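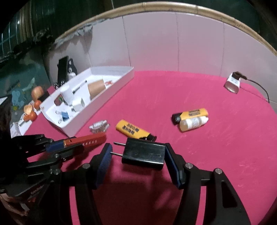 Reading Comics, Unit 4: The Team Book
Instructor: Léonie Pruvost

Read before class: Wurulness, first two issues. Bring your copy. The library has one and Bayu Tjoa already has it.

1. Why teams exist

A solo title has one lead and one set of problems. A team book has six leads and about a page and a half for each of them. Publishers like teams anyway, mostly as a place to park characters who can't carry a title alone. Keep this in mind when a hero you have never heard of gets a splash page in issue one. Somebody is testing the water.

2. The roll call

Usually pages two to five. Each member shows a power, says something in character and gets a caption with their name. Wurulness does it during a bank robbery, which is traditional. Kosska talks too much, Chin doesn't talk, Tomau breaks a wall he could have walked around. Crude, but by page six you can tell them apart in silhouette - try it with your thumb over the faces.

3. Who gets the panels

Count them. Precious Castillo did this for last year's class and found that the supposed leader had 40 panels across the two issues, most of them spent pointing. Is pointing a power? Discuss.

4. The traitor

There is one. There is always one. Look at who stands at the back in group shots and who is never asked a direct question.

5. Crossovers

We skip these until February. You will need the rest.

Assignment: one page on a single team scene from any book you like. Say who drives it and how the layout tells you. Plot summary does not count toward the page, and neither does a large drawing of Kosska, however good.

Late work goes to Rohani Pelupessy, who is less patient than I am.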